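Ticket 376: Gripper drops pins after cell restart, right arm drifts toward tray rim
Project: Gokix two-arm sorting
Site: Bondcombe
Opened by: Johanna Ammann
Assigned to: Florian Wyss
Priority: was High, now Normal
Status: Monitoring

Johanna Ammann wrote:
Hi Florian! First the good news, the clothespin task is a joy to watch when it runs. Last night's long session gave us our best stretch since January, and I was already picking out clips to send to Zwahlen. Then I restarted the cell after lunch and the right arm began misbehaving.

What I get: the arm goes to the tray, closes on a pin, lifts, and somewhere on the way out the fingers relax and the pin falls. No error on the screen. The log says "grasp held" the whole time, even with the pin lying on the table. Twice the arm also came down too close to the rim of the tray and gave it a good shove. I hit the stop both times, no damage that I can find.

Left arm is fine, same program, same pins.

Tried so far:
- restarted the controller (no change)
- swapped in a fresh batch of pins (no change)
- wiped the finger pads with alcohol (maybe a bit better for the first few picks, then the same again)
- ran at half speed (still drops, just more slowly)

Florian Wyss wrote:
Thanks, super clear report. Two things going on, I think. Dropping with "grasp held" still set smells like the force limit, and the rim contact smells like the home offset. They could both come from one bad settings file, which would be lovely.

Can you send me the overhead view and the wrist view? And please leave the bowl, the spoon and the rest of the stuff on the table where they are, I want the same setup when we test again. Keep the right arm in slow mode for now, and keep your hands out of the cell unless the stop is pressed in. I know you know, I have to write it in every ticket with a contact in it.

Johanna Ammann wrote:
Both views attached. Stop was within reach the whole time. 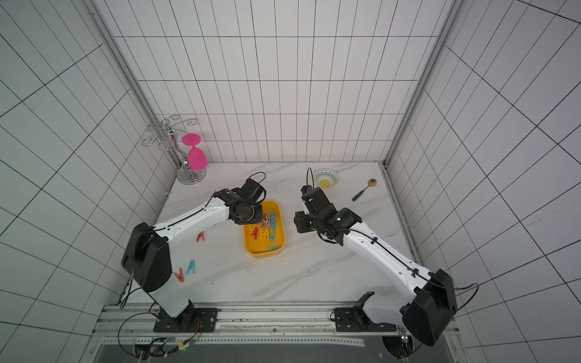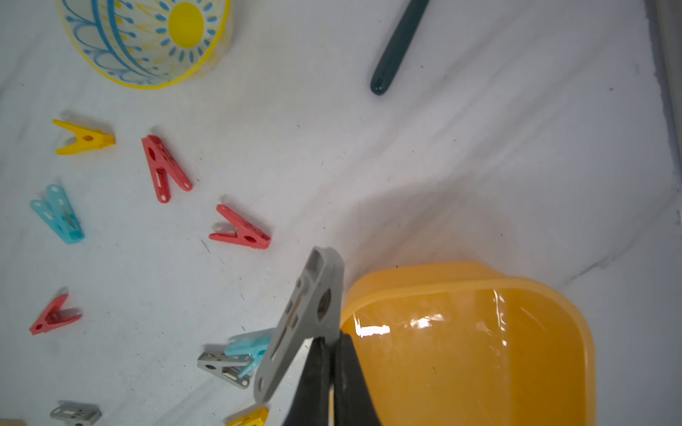

Attachments: overhead view, then wrist view with a gray clothespin in the fingers.

Florian Wyss wrote:
Perfect, these are really useful. The wrist view shows how little room there is between a held pin and the rim of the container. With an offset error of even a few millimeters you're going to touch it, so I'd stop blaming the path planner.

Could you open the settings page for the right arm and read me the force limit and the file number at the bottom?

Johanna Ammann wrote:
Force limit 41. File number 387. The left arm has the same file number but a much higher limit, so that can't be right, can it?

Florian Wyss wrote:
Ha, there it is! 41 is the value from the soft-object test Zondon wanted. It was only ever meant as a temporary override, and the restart picked it up as the default for the right arm. The old home offset is stored in the same block, so you got that back too. One cause for both faults, I'm very happy.

Why the log kept saying "grasp held" is a separate matter. It checks finger position only, and at that low limit the fingers hardly move when the pin slips out. I've written that up as its own bug so it doesn't get buried in here.

Steps, in this order please:
1. Press the stop and leave it in.
2. Settings, right arm, clear override. Make sure the box is empty and not just grayed out.
3. Copy the force limit from the left arm.
4. Restart the controller, then release the stop.
5. Home the right arm in slow mode and watch the distance to the rim all the way down.
6. Ten picks slow, ten at half speed. If anything touches the tray, stop there and call me.

Johanna Ammann wrote:
Done, and wow, what a difference. Step 2 got me the first time – the box was grayed out with the old number still inside, so I had to clear it and save again. After that homing went cleanly and the arm kept well away from the rim. Ten slow picks without a drop, ten at half speed without a drop. I let it go on at full speed for another hour and it was beautiful, both arms going at once and me just standing there grinning.

One small thing: the right arm now squeezes hard enough that a pin pops open in the fingers now and then. It still holds on to it. Do we care?

Florian Wyss wrote:
Great work! We care a little. Try bringing the limit down in steps of 2 until the popping stops, and note the value here. Don't go near the old number.

I've also asked for overrides to expire on restart. Until that's in, please check the right arm's override box every time the cell comes up. Back to normal speed is fine from my side. I'll keep this open in Monitoring until you've had a full week without a drop or a rim contact.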